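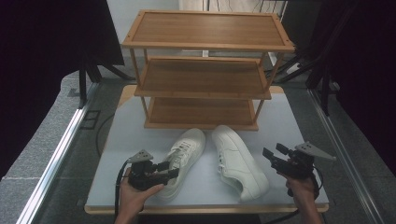 Do people put shoes away more often when the rack has open slatted shelves? In our households they did, as long as the lowest shelf was kept free for whatever pair came off last.

Figure 1. Three-tier rack with a bamboo finish, shelves empty, and a pair of white sneakers in front of it, heels toward the rack.

100 shares | 32 comments

4. What happened at the rack

4.1 The starting point

I'll start with the way shoes sit before they go anywhere, as I got this wrong in my own early notes. I had written down "on rack" and "off rack" and thought that would do. Then Kerttu Väisänen, who read the first batch of hallway diaries with me, pointed out that most of the interesting stuff was happening in the strip of floor right in front of the bottom shelf. A pair left there is a different thing from a pair left under the kitchen table. It has been brought to the right place and then abandoned a few inches short (I do this too, every evening, so no judgment).

We ended up calling that strip the apron. Look at Figure 1 and you'll see an apron pair in about the neatest form it takes: side by side, toes pointing away from the rack, the left one at a slight angle. In real hallways one of the two was often on its side, or the pair had drifted apart, or somebody else's boot had landed between them. But toes out was very common, and it matters for what comes next.

If your shoes are sitting toes out in front of you as you face the rack, they're pointing at you. You can pick them up by the heels and swing them around, or pick them up by the toes and slide them in heel first. People in the Furnundale group mostly did the second thing. It's quicker, and the shoe is then facing the right way for pulling out again. The price is that you're holding the dirtiest end, and several diaries complain about this in November, when the streets were full of slush.

4.2 Which shelf gets the shoes

Across both towns we ended up with 2123 diary entries in which a pair of shoes went onto a shelf. I had expected the top shelf to win easily, since you don't have to bend for it. It did win, but only in the first couple of weeks. After that the top shelf filled up with things that aren't shoes - gloves, mail, a dog leash, in one apartment a standing row of library books - and the shoes slid down a level.

The raised rim is partly to blame, I think. A three-tier rack like the one in Figure 1 has a rim around its top slats, and once you have a rim you have a tray, and once you have a tray in a hallway people put their keys in it (the small keys fall between the slats, which didn't stop anyone). Murali Mathew ran the Wirnthorpe visits and kept a running note of everything he found up there. I won't reproduce it all, but a jar of pickles shows up twice.

The middle shelf turned out to be the calm one. Shoes that went there tended to stay for days: the office pair, the pair for weddings, sandals in the wrong season. Several people told us they had more or less stopped seeing the middle shelf. Once it was full it stayed full, and the daily traffic moved to the bottom.

The bottom shelf is where the real work got done, and also where it failed. It sits close to the floor, so putting shoes on it takes hardly any lifting. You can push a pair on with your foot if you catch the edge right, and a lot of people did exactly that. But as soon as that shelf was full, the next pair stayed on the apron. People hardly ever moved an old pair up to make room for a new one. I went back over the diaries looking for it, hoping I'd missed some, and found very little.

So the rule we gave the second Stosari group (Stosari is the apartment building at the north end of Furnundale, the one with the narrow entry halls) was a small one. Keep a pair's worth of room on the bottom shelf. Put whatever you like on the other two. That was the whole instruction, printed on a card, and I was frankly surprised how far it got us. By the third week most households on that card had an apron clear enough to sweep.

4.3 White sneakers, and laces

I want to give white sneakers a bit of space here, as they behaved unlike anything else in the study. People fuss over them. They wipe them, they set them down carefully, they don't kick them toward the shelf. When somebody owned a pair of smooth white leather ones, that pair was usually the straightest thing in the hall!

It was also the pair most likely to be left out. I asked about this in the follow-up calls and got the same answer over and over: people didn't want them on a shelf underneath dirtier shoes. That's a fair point with slats. Grit goes straight through. A dried clod from a garden boot on the middle shelf ends up on the laces of whatever is below, and if what's below is white, you hear about it at dinner. Two households fixed it with a cut piece of cardboard laid over the slats, which does the job but also stops the air getting to damp soles. One put the white pair on the top shelf for good and moved the mail somewhere else, and I think that's the better fix if you can stand losing your mail spot.

Laces were a smaller nuisance than I'd planned for. In the protocol we asked people to note whether laces were tied, tucked in or hanging, and most of them dropped that column within days. From what we did get, hanging laces mainly cause trouble on the way out. They slip down between the slats, you pull, and the shoe comes off the shelf with a jerk and brings its neighbor along. Tucking them in under the tongue takes a moment and solves it. Children were better at this than adults, once they'd been shown.

4.4 Where the rack stands

We had a longer plan for this part and most of it fell away. The households moved their racks around so much that comparing one position with another stopped making sense. What I can say is that racks with a wall close behind them collected fewer shoes on the floor than racks standing free with open space at the back. With no panel behind the shelves, a shoe pushed in too hard goes right on through and drops down behind. Someone then has to fetch it, usually in a hurry, usually while wearing the other one.

The Pillai rack, the narrower model we gave to the smallest Wirnthorpe apartments, was worse for this. It's shallow, so larger shoes stick out at the front, and people shove them back to stop them from catching on trouser legs. Murali ended up fitting a strip of dowel along the rear edge of each shelf during his second round of visits. That changed the setup halfway through, so we report the Pillai households separately and I'd be careful about reading much into them.

4.5 Things I'd do differently

The diaries only catch what people noticed themselves doing. A pair that sat on the apron for a week may never have been written down by anyone, and I'm fairly sure the real number of abandoned pairs is higher than ours. We'd also have done well to ask who the shoes belonged to. In shared homes there was plainly one person doing most of the lifting for everybody else, and our form had no place to say so. Kerttu raised it early on and I said we'd add it later, and then we didn't.

The next round uses the same kind of three-tier rack and the same printed card, with an owner column added and the laces column gone. We have the go-ahead to send out 2000 cards, which is a lot more hallways than I know what to do with, and I'm still arguing with Murali over whether slippers count.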